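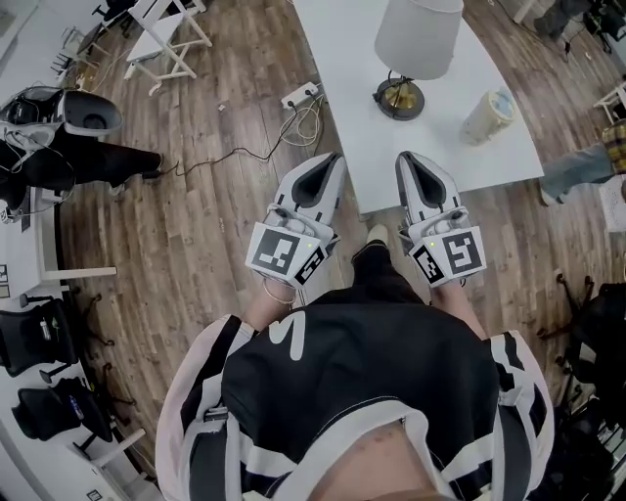
Figure 1. Table lamp and lidded container on the white table, with the power strip at the left end.

Skallamov Tabletop Arrangements
Data card, version 2

Summary

Skallamov Tabletop Arrangements records the placing and moving of ordinary household articles on a table. The collection was prepared at the Bratmont office of Jurport and is issued for study of how small furnishings are set out, shifted and put back. It contains 416 sessions. This version was released in June 2024 and replaces all earlier copies.

Articles

Lamp: a table lamp with a white shade and a round base.
Container: a plastic container with a pale lid, listed in the index as "jar".
Table: white. Its position in the room is not fixed between sessions.

Power strips and cables are treated as part of the surroundings. They have no entry in the article index, but their place is entered under "surroundings" as either "table" or "floor".

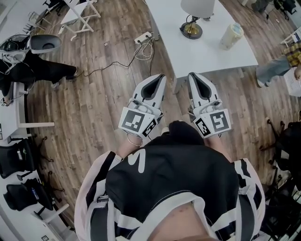
Figure 2. Lamp towards the middle of the tabletop, container to its right, power strip on the floor.

Annotation

Each session carries a short written note giving the articles present and their positions relative to one another. Left and right are given from the point of view of the person at the table. Notes were written by Marilou Soriano and checked by Ju-won Seo. Where the two disagreed, both readings are kept and the session is marked "open".

The colour of the container lid is not annotated, as it varies with the lighting. 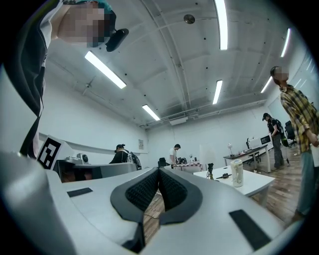

Sessions were held in a shared room, and other tables and other people may appear. Users who require a plain background should select sessions by the "surroundings" field before beginning work. Faces are obscured in the released files.

Known limitations

The range of articles is narrow. Container contents are not recorded. Session notes from the Bragança office follow an older wording and have not been revised.

Files

index.csv: one row per session
notes/: written notes in plain text
changes.txt: corrections since version 1

Contact

Corrections should be addressed to Lurdes Ramalho, stating the session number. Requests for access are handled by Villads Laxdal.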